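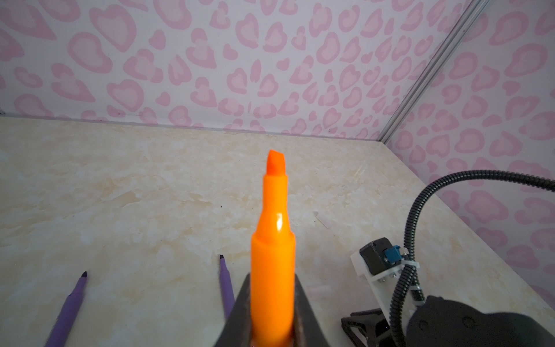

An orange highlighter with a chisel tip.

Marking up is a poor substitute for an index
By Mansa Baidoo
24 Sep 2024

The strata plan for my building at Brandurcombe runs to 184 pages, by-laws included. My copy has colour on most of them. In July I needed the clause on balcony waterproofing, and it took me 8 minutes to find it in a document I had read twice and marked both times.

Colour tells the reader that a passage mattered to someone on the day it was marked. It does not record why, and it does not say where the passage sits in relation to anything else. A page with one marked line works well enough. Once most of the paragraphs on a page are marked, the unmarked ones stand out, and the marking has stopped doing its job.

An index works from the other end. It starts with the word the reader is likely to have in mind and gives a page. The old Skollville council code, which I used for most of my working life, had one at the back, set in small type over three columns. "Drains, stormwater" and "Stormwater drains" both had entries, and both went to the same place. Whoever compiled it knew that people would come looking under either name. The current code is a PDF with no index at all, on the theory that everyone can search.

Search has a known weakness in regulatory text, where the drafters favour one term and the public uses another. Type "fence" into the Skollville code and you get 97 hits, most of them cross-references. The rule on fence heights is in a section headed "Boundary structures", and the word "fence" appears there once, in a note to a table. A person searching in good faith will read a great deal before reaching it.

The usual reply is that indexing is expensive. It is skilled work and it has to be redone when the pagination changes. Ruiz-Ortega, the firm that prepares our strata documents, quoted separately for an index and the owners voted it down. I voted for it. The cost per lot was less than one hour of a solicitor's time, and we have since paid for several hours of that to have clauses located and read back to us.

A short index is still better than none. For my own copy I have written one on the inside back cover, by hand, with entries for parking, pets, water, noise and levies, and a page number against each. Sub-entries go in where a topic runs over more than one by-law — water has five. I revise it when an amendment is registered.

The same method suits appliance manuals. The one for our Flovby dishwasher now has its fault codes listed on the front cover in pencil, with the page for each.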